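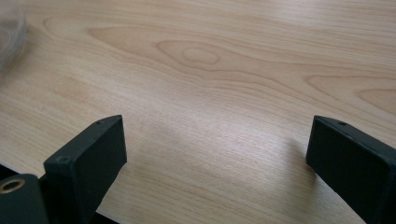 Oval figure in the grain of a pale wooden tabletop

Is the river name Koltano really from the Greek word for "bosom"?

Asked 19 December 2022 in Word Origins

My grandmother's village sits on a stream called the Koltano. A booklet sold at the church says the name comes from Greek kolpos, "bosom" or "bay," and was brought by settlers from Somerari. The stream is 44 miles from anything you could call a bay. The booklet also derives the next village, Kutura, from a Sumerian phrase meaning "gate of the sky." I have doubts about that one too, but my aunt has it on a tea towel. How would a person check any of this?

Answer 1 (accepted)

Start with the oldest spelling you can find and ignore the modern one. Tax rolls and land grants are good, and maps are worse than people think, as mapmakers copied each other's mistakes for centuries. If the name shows up 800 years ago as something like Goltan, then kolpos has a hard K to explain and a missing P as well.

Next, ask for the sound change. An L-P turning into L-T is possible in the sense that many things are possible. A real etymology can show the same change in other words from the same place – two would be polite, three would make me sit up. One word that resembles another word is a coincidence until somebody does the work.

River names are often older than every language spoken near them now, so "origin unknown" may be as far as you get. It looks terrible on a tea towel.

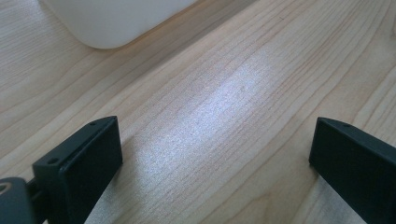
Answer 2

Bakalis covers this in the chapter on stream names, I think, or maybe in the notes. My copy is in storage. The gist was that Somerari settlers named things after saints and landlords, and hardly ever after body parts.

Answer 3

Everything comes from Sumerian if you go back far enough. Say Kutura slowly. Ku. Tu. Ra. I have more than 800 of these in a spreadsheet if anyone wants it.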